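Roketti Robotics Club – Frequently Asked Questions

Who can join?
Any student of Harlow College, from the first year up. You do not need to know programming before you come.

What does it cost?
The fee is £40 for the year. Please pay it to Mhairi Buchanan before the end of May. Parts are included, but lost hex keys are not.

What do the members do?
In the first term everybody learns to move one arm by hand control. Later you work in pairs on the sorting task – two arms, one table, bricks of different colours which must go to their own trays.

How many examples does the sorting program need?
We started with 200 and it was too few. Our present set has 3,073, recorded by all the groups together.

Can I come only for the competition?
No, sorry. The team for the Galbraith Cup is chosen from members who attended at least 7 meetings.
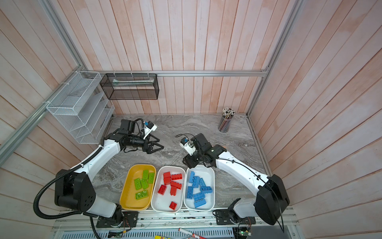

May I take a kit home?
Small kits can be borrowed for one week, if you sign the book. The arms stay in the club room.

Whom do I ask about other things?
Write to Gillespie Cairns at the college office. He answers slowly during exams.

Page updated 10/4/21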